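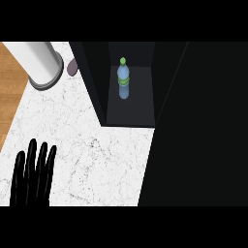

Geraghty pauses cabinet tasks on Midard robot hands after finger fault

04/01/2022

Geraghty has stopped all cabinet and shelf tasks on its Midard robot hand while it fixes a fault that can leave the fingers closed after a stop command. The pause covers every Midard hand running control software version 9, at the company's own lab in Drisirham and at customer sites. No one has been hurt.

The fault came to light at the Drisirham lab during a routine test of reaching into a cabinet and taking out a plastic bottle. An operator pressed the stop button while the hand was holding the bottle. The arm stopped as it should. The fingers did not let go, and the hand kept squeezing for 3 seconds after the button was pressed. The bottle was crushed and the cap came off. Water ran into the wrist joint, and the hand was taken out of service.

The test team repeated the task in simulation the same day, using a model of the cabinet with a water bottle standing upright in the compartment. Over 148 simulated runs with a stop command sent during the grasp, the fingers stayed under power in 9. The team then reviewed the lab's records and found two earlier stops on real hands where the same thing had happened. In both cases the object was a hard one and was not damaged, and the events had been logged as normal stops.

"Those two stops should have been looked at when they happened," said Róisín Egan, head of product safety at Geraghty. "The log said the arm had stopped, and it had. We were not checking the fingers separately. We are now."

What went wrong

The Midard hand gets its stop command over the same line that carries its grip commands. In version 9, a change was made so that the hand would finish handling one command before it read the next. The change was meant to stop the fingers from twitching when commands came in quickly. If a stop arrives while the hand is still working through a grip command, the stop waits in line behind it. How long it waits depends on how far the fingers have to travel and how hard they have been told to grip.

The fault is more likely to show up inside a cabinet or on a shelf. In tight spaces the software sends many small grip corrections to keep the fingers clear of the walls, so there is more often a command in progress when the stop comes in. Geraghty has not seen the fault in open tabletop work, but it cannot yet rule it out there.

The emergency stop that cuts power to the whole arm is not affected. It works through a separate circuit and does not depend on the software. With power cut, the fingers go slack and can be opened by hand.

What customers should do

Customers should stop using Midard hands for any task that involves reaching into a cabinet, drawer, bin or shelf. This applies whether or not people work near the arm.

Tabletop tasks may continue with grip force set to the lowest level that will do the job. Operators should keep their hands out of reach of the fingers at all times when the arm is powered, including after a normal stop. If a normal stop is used while the hand is holding something, treat the fingers as live until main power is off.

Hands running version 8 or earlier do not have the fault and can be used as before. The version number is shown on the status page of the arm controller. Customers on version 9 should not try to go back to an earlier version on their own, as the finger calibration files are different and the hand may close farther than expected. Geraghty support staff will make that change on request.

Anyone who has seen a Midard hand keep its grip after a stop is asked to save the controller log and send it to the support desk, even if nothing was damaged. The log is overwritten when storage fills up, so it should be copied before the arm is put back to work.

The fix

A software update is being tested at Drisirham. It gives the stop command priority over anything else the hand is doing, and it adds a check that finger motor current has dropped to zero before the controller reports a stop as complete. If the current has not dropped, the controller will cut power to the hand.

The update will first be run in simulation on the full set of cabinet tasks, then on lab hands with soft test objects. The tests on real hands will be repeated by the Cliltidetti site, which had no part in writing the software. Geraghty expects to release the update later in April if both sites report no failures. The pause will stay in place until then.

"The people who wrote the change also wrote the tests for it, and the tests only sent a stop when the hand was idle," said Cormac Moriarty, who leads the control software group. "That is a gap in how we work. From this release on, every stop test will be run with the hand open, closing and under load, and someone outside the group will sign off on it."

Geraghty will also go back through stop records from customers who have agreed to share them. Customers whose records show a late release will be contacted directly.

Hands that were damaged because of the fault will be repaired or replaced at no charge, including water damage to the wrist joint. Geraghty will cover shipping both ways. Customers with a paused line may ask for a gripper with two flat jaws on loan. It fits the same wrist mount, though tasks will need to be set up again for it.

A written report on the fault, with the test results from both sites, will be sent to all Midard customers when the update is released.

About Geraghty

Geraghty makes robot hands and wrist joints for labs, warehouses and light assembly. Its head office and main lab are in Drisirham, with a second test site at Cliltidetti.

Press contact: Treasa Keogh, Geraghty, Drisirham

Customer support contact: Tomás Fahy, Midard support desk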